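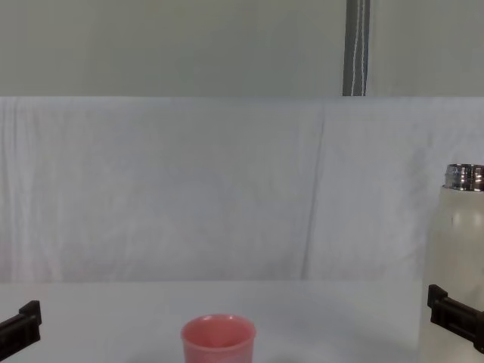 Page 11

**Cups, Bottles and the Office Kitchen: A Project Report**

Silvia Jelínek and Lorcan Corrigan
2023-04-10

## 1. Why we chose this subject

Our course asked every pair to study one ordinary thing that people use at work or at home, and to propose one small change. We chose drinking vessels. Lorcan had a placement at Sirneo, a small software office, and there he noticed that the kitchen sink was always full before lunch. Nearly all the dishes in it were cups. When he told me this, I thought first that it was a problem of discipline. After the project I think it is more a problem of objects and of where they are kept.

The report is mainly about two kinds of vessel, the light plastic cup and the insulated bottle with a screw lid. The pink cup and the cream-white bottle on the first page show the two kinds well. The cup is wider at the top than lower down, and its plastic is matte and lets a little light through. The bottle has a straight body and a shiny metallic neck with a thread for the lid.

## 2. How we worked

We asked permission from Sirneo to observe the kitchen for seven days in August. Lorcan sat there in the mornings and I came in the afternoons. We wrote down which vessel a person took, where he or she carried it, and if it came back to the sink, to the shelf or to nowhere. We did not write names. We also gave a short paper with questions to all 50 people in the office. It was difficult to get all the papers back and we must thank the reception for reminding people.

In the first two days our notes were not very good. I wrote "cup" for everything, also for glasses and mugs, and Lorcan used three different words for the same mug. We made a list of words on the evening of the second day and corrected what we could. The notes from these two days are therefore used only for the general picture and not in the table.

## 3. What we found

### 3.1 The plastic cup

People take a plastic cup when they want water quickly. They fill it, drink half of it standing up, and put it down on the nearest flat place. Because it is cheap and light, it seems that no person feels it is his own. The same person can take a new cup three or four times in one day. In the written answers this was the most common explanation: "I don't know which one was mine."

The plastic cups have good sides also. They do not break and they can be put one inside another. A visitor can take one without asking. In the answers, people who had small children at home liked them more than the others did.

One problem we did not expect was the drying. When cups are put one inside another too early, some water stays between them, and the next person finds it unpleasant and takes a cup from the other pile. So some cups are washed again without being used.

### 3.2 The insulated bottle

The bottle behaves differently. It has an owner, it stays on the desk, and it goes home in the evening. During our observation very few bottles came to the sink. This sounds like the better solution, but the answers showed two weak points.

The first is cleaning. The neck is narrower than a hand and the thread holds remains of coffee or tea. Several people wrote that they only rinse the bottle and do not wash it with a brush. The second is the lid. A bottle without its lid is only a tall and rather heavy cup, and lids are easily separated from their bottles. The kitchen at Sirneo had a drawer with 11 lids in it, and we could find a bottle for only two of them.

### 3.3 Summary of the answers

| Question | Plastic cup | Insulated bottle |
|---|---|---|
| Easy to clean? | Mostly yes | Mostly no |
| Do you know which is yours? | Mostly no | Yes |
| Good for hot drinks? | No | Yes |
| Good for visitors? | Yes | No |

## 4. Our proposal

We propose an open shelf with small places, one for each person, where a cup can stand upside down with space under it for air. We call the shelf Uso. Each place has a number, and the cup has the same number on a ring that can be taken off before washing. Beside the shelf there is a narrow rail for lids, and a long bottle brush on a hook.

We made one part of the shelf from wood, 400 mm wide, with seven places. The space between the bars was at first too large and the small cups fell through, so we added one more bar in the front. Lorcan wanted to paint the wood but the varnish was already on, and we left it.

## 5. What is missing

We tested only one section, for a short time, and with people who knew that we were watching. It is possible that they were more tidy than usual. We also did not measure how much water is used for washing, although our teacher recommended it. If another pair continues this work, they should begin with the water and also look at the mugs, which we left out completely.

The shelf is still in the Sirneo kitchen. The rings for numbers 3 and 5 are lost and must be made again.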